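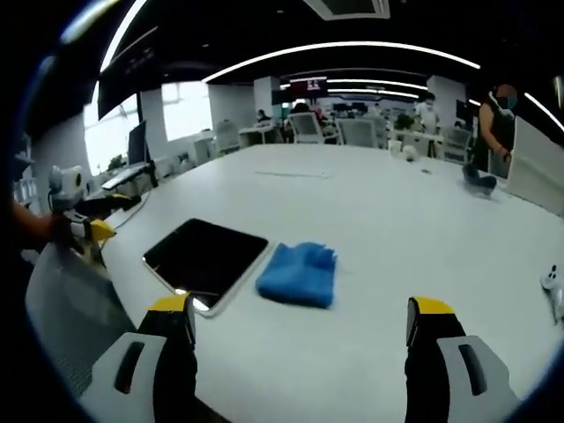 A tablet and a folded blue cloth on a white table.

Inerdale's screen-cleaning mornings are back, and we've got more room this time

Hello from all of us at Selitz! I'm Lensa Nigatu, I run the repair counter on the high street, and I've been asked to write this one myself because apparently my last press release sounded like a parking notice. So, the news: our free screen-cleaning mornings start again in February, and you're all invited.

If you missed them last winter, it's very simple. You bring in your phone, tablet or laptop, we sit you down with a cup of tea, and we show you how to get it properly clean without scratching it or flooding the speakers. We saw 356 people through the door last time (my feet remember every one of them) and the queue went past the bakery more than once, so we've moved to the bigger hall at Skusidus House. There's a ramp at the side entrance and plenty of chairs.

Most of what we teach is small stuff. Switch the thing off first. Take it out of its case, and do look inside the case while you're there, I dare you! Use a soft cloth with no grit in it, dampen the cloth and never the screen, and leave the window spray under the sink where it belongs. Kitchen roll is a no from me as well. I had a lovely man bring in a tablet he'd been polishing with a scouring pad, and he was ever so proud of how hard he'd worked at it.

We're giving away 1,000 cloths this year, paid for by Siddiqui, the optician's two doors down from us, who know a thing or two about smears. It's one each while they last, and you can wash them at home as long as you skip the fabric softener, which leaves a film on everything.

There are 26 sessions in all, each starting at 10.30am and finishing by noon. You don't need to book for yourself, but if you're bringing a school class or a group from a care home please ring the shop first so I can put the big kettle on. Children are very welcome with a grown-up. We can't do repairs on the day, I'm afraid, though I'm happy to have a quick look at a cracked corner and tell you what I think.

Local papers and newsletters are welcome to print any of this, and to come along and have their own screens done too. I've seen the state of reporters' phones.

Dates are up in the shop window and at the Skusidus House front desk. For interviews, ask for Lensa at the Selitz counter, any time after 9am.

ENDS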